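Operators wanted for a study of remote robot control in an office setting

Wikex Lab, Plitby campus
Paid, part time, starts in December

We are looking for 16 people to operate a two-armed humanoid robot in a furnished office room. The task is ordinary: open a cabinet, move a binder to or from a shelf, close the cabinet again. You will wear tracking gloves and a headset and control both arms yourself. No background in robotics is needed. 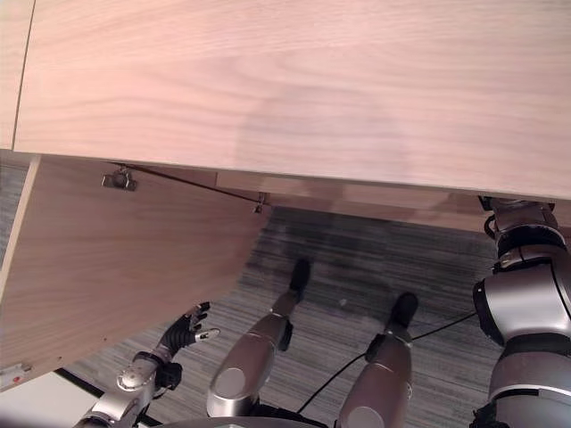 Marcelino Camargo

The study follows up on a result from our last round of work, which we called Faltumora. We trained one control policy on 800 recorded runs from two expert operators and a second policy on 200 runs from a mixed group of beginners. On cabinets neither policy had seen before, the second one opened more doors. Our reading is that beginners approach a door from more angles and recover from more small mistakes, and that the policy learns from those recoveries. Two experts and one mixed group are too few to be sure, so we are repeating the comparison with more people and a fixed training schedule.

The hands are the part most new operators ask about. Each finger follows your own, with a short delay, and the thumb is controlled separately. There is no force feedback. You judge contact by eye, using the head view and the close view from the wrist.
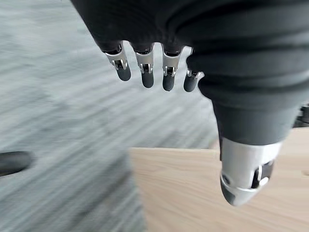

Wrist view, with the hand over the corner of a tabletop.

What you will do

Your first session is training only. You will practice reaching, opening and closing the hands, and stopping the robot with the foot switch. After that you will record runs in blocks, with a break after each block. A run ends when the binder is in place and the doors are shut, or when you call a stop. Failed runs are kept and labeled. Please don't restart a run because it looks clumsy, as those are the ones we want to compare.

The starting layout changes between blocks. Doors may be open or closed, and a binder may be on top of the cabinet or on the shelf.
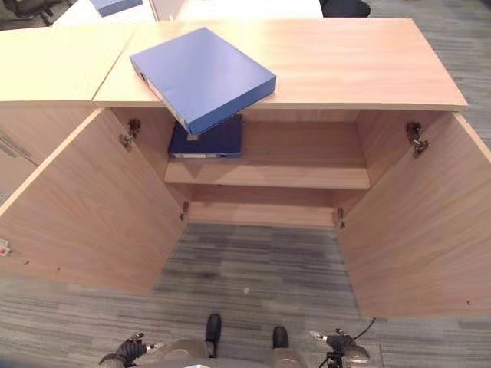

Head view: both doors open, one binder on top and one on the shelf.

Who can apply

You must be 18 or older and able to stand for up to an hour with breaks. Glasses are fine under the headset. Left-handed operators are welcome, and we would like several. If you have operated a robot arm before, tell us, but you will be placed in a separate group.

Hours and pay

Sessions are two hours long, with start times at 9 a.m. and 2 p.m. We pay by the session, including training, and you are paid for any session we cancel on the day. You may leave the study at any point and keep what you have earned. 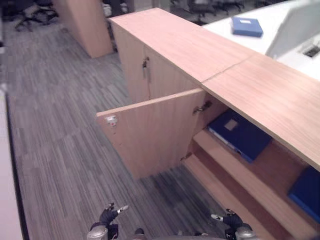
How to apply

Send a short note to the study desk at Wikex Lab, Paquette Building, with your name, the start time you prefer and which hand you write with. A resume is not required. We reply to everyone, and selected applicants will get a consent form to read before the first visit.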